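Lounge tidier wanted, part time, Graltow House, Urnatdale

Posted May 26, 2026

We let furnished sitting rooms by the day to people who need somewhere civilised to meet, wait or argue about a will. The rooms are pale, the sofas are paler, and the public is not as careful as it says it is on the booking form. We would like someone to put things back.
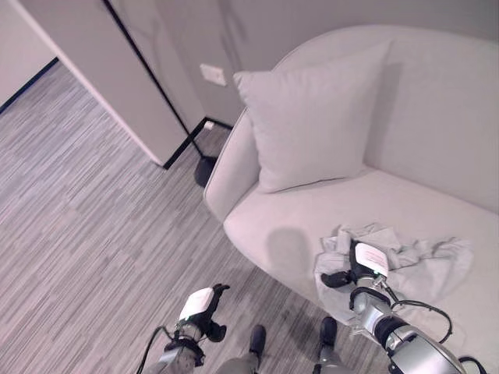
The work is mostly soft goods. Cushions get stood up, cloths get picked up, folded and sent to the wash, and seats are brushed down with the grain. Each room has a card on the back of the door saying how it should look. Please follow the card, even on days when you have better taste than it does.

A fair question came from Kaijage, our sister house, where they read a draft of this advert. It asked whether a grey cloth on a grey sofa counts as untidy if you can't see it from the door.

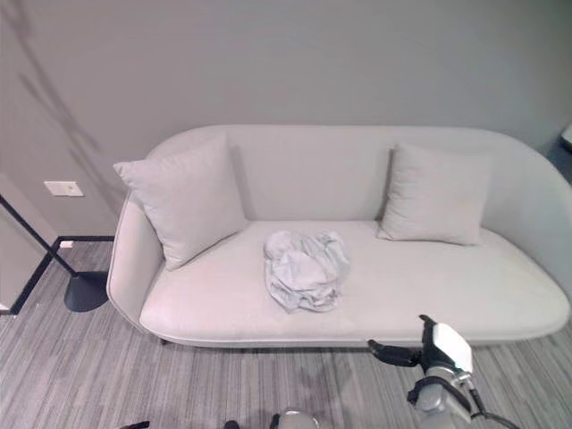

Nullard replied that it does, that guests find such things by sitting on them, and that anyone applying should be told to walk right up to the furniture and look. We have put this in the training.

Shifts are 70 minutes, morning or early evening, starting in July. Pay is £239 a week, with a £100 bonus after your first full season. Bring flat shoes. We supply the brushes, the lint rollers and a locker that almost shuts.

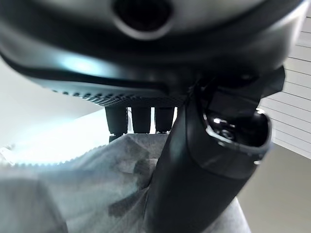

Experience in a hotel or a large untidy family is welcome. Upholstery knowledge is handy but we can teach you which fabrics forgive and which remember.

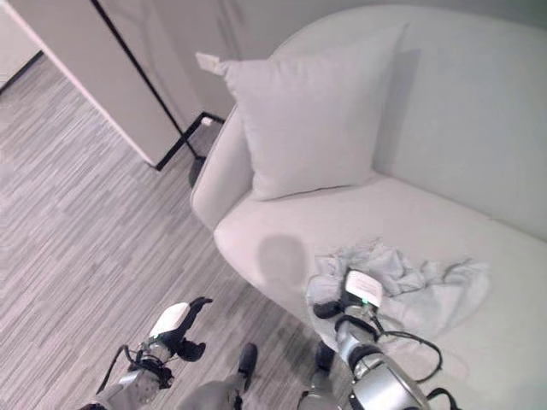
The trial takes half an hour and you will be given one room to put right. Expect a cream-white sofa with a bunched-up grey cloth near the front edge of the seat, and a cushion with its little white tag poking out at the top corner. Tags go to the back. Applicants who spot that without being told tend to get a second cup of tea.

Write to the Lettings Desk, Graltow House, quoting reference 761. A short letter will do, and please don't fold it into anything.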